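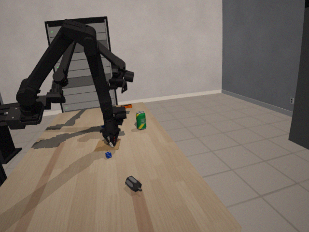
7 October 2020

What a day! I finished the last chapter of the Lurkwood book on the bus and missed my stop completely, so I walked back along the canal in the drizzle and didn't mind one bit. I've been with these people since June and now I don't know what to do with my evenings. (Start again from page one, probably.)

Soup for lunch, the squash one Nabila Samir gave me the recipe for. She says to roast the garlic whole and squeeze it in at the end, and oh, she's right, it's so much better. I had 2 bowls and froze the rest.

Then choir! Still all of us on our little screens, still half a beat apart, but Magdy Filali has found us a new piece by someone called MacLeish and I love it. The altos get the tune for once! Page 34 is a monster, all those held notes with nowhere to breathe, and I sang it over and over in the kitchen until the upstairs neighbor thumped. Must practice earlier in the day.

The jigsaw is coming along too. It's the Skiltport harbor one, 1,000 pieces, and I've got the whole edge and most of the red boat. The sky is going to be awful and I can't wait.

Mom called about Clonlow. She wants to go in spring if they'll let us, same cottage, the one with the pear tree. I said yes before she'd finished asking. Need to look up the ferry times, and buy stamps.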